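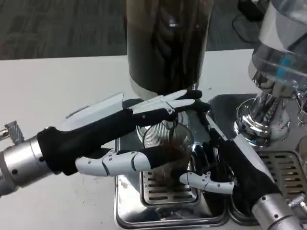

Kumaresan Kurup reckons we'll all have one of these in the kitchen by December, and he told me so in an email with five exclamation marks. I'm not there yet, Kumaresan! But I am a bit closer than I was in last month's newsletter, when I was rude about anything with a motor and a thumb.

Home News Chores Letters Back issues

What changed my mind (a little) was coffee. Holding a glass is a horrible job for a machine. Squeeze too hard and you're sweeping up, too soft and it slides, and glass is slippery and see-through, so half the cameras in the world get muddled by it. Two hands round one cup, with coffee in it, is the sort of thing I'd have told you belonged in a cartoon. I do it half asleep in my dressing gown and have never once given myself credit.

Would I pay for it, though? Carys Rowlands wrote in from Drarkcombe to say she'd hand over £900 tomorrow for anything that could strip a bed, and I'm with her. Drinks I can manage. It's the duvet cover that beats me, and the bottom of the airing cupboard, and whatever lives behind the cooker.

The shop floor is another matter. Perihan Aksoy runs the café at Herville and does 200 cups on a busy morning, and she says she'd take help with the wiping down long before she'd let anybody else near the milk. Wiping, emptying, rinsing, putting the cups back the right way up – dull stuff, but that's where her feet start to ache.

So my answer for now is still "not yet, but do keep going". If you've seen a machine do a proper chore from start to finish (and clear up after itself!), write and tell me which one and how long it took.

14 comments Share 31 likes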